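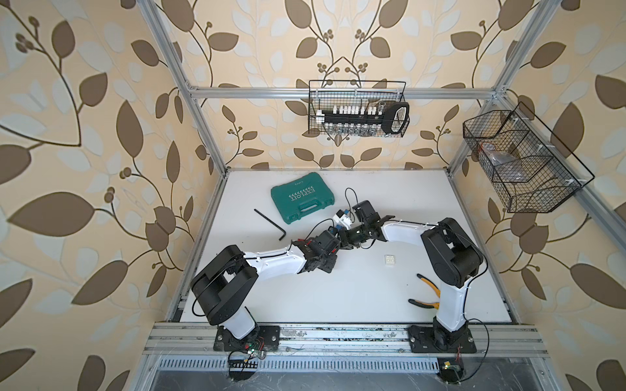
Two hands, one operator: a case against tidy demonstrations

Most teams that teach two-armed robots by remote control throw away too much. I include my own. For the first season at Larndale we recorded 584 demonstrations of small handling jobs and kept only those in which the operator made no visible mistake. The policy trained on that set was smooth and quick until something slipped, and then it did nothing useful at all.

The cause was plain once we read the logs. A job in which two grippers meet over a small part, such as a plastic connector block, has very little margin. If one jaw closes early, the part turns. A person at the controls sees this, opens, backs off and tries again. Our filter removed every episode in which that happened, so the model had no record of what to do next.

We went back to the discarded material and restored 47 episodes with a clear recovery in them. No other change was made to the training run. The arms began to back off and re-approach after a poor grip. They did not do it well every time, but they did it.

Hand guiding and its limits

There is a view that guiding the arm directly by hand is better than remote control, as the person feels the contact. For one arm and a heavy part I agree. With two arms it works badly. The operator needs a hand for each, stands in the way of the camera, and supports the links without noticing. The forces in the recording are then partly the operator's own. With a leader pair, of the sort we built under the Plendutik project, the working arms carry their own weight and the cameras see only what they will see later.

The price is touch. An operator with no force feedback tends to squeeze too hard, and the model copies that. We limit gripper current and accept a few drops.

Clutter

I would also leave tools on the table. A case, a hex key, a pair of pliers: these are what a bench has on it. Colleagues at Trollimmont clear theirs before each session and get cleaner curves for it. Their policy has yet to be run on a bench that somebody is using. Ours fails more often in the first 21 trials on any new job and less often after that, and I prefer the second figure.

What to record

Keep the failed grips. Mark where the recovery starts. Change operators every 2 hours, as tired people stop correcting small errors and begin to push through them. Write down who was at the controls, too, in a field that can be searched. We left that out, and half of the older Ķēniņš set still cannot be sorted by operator.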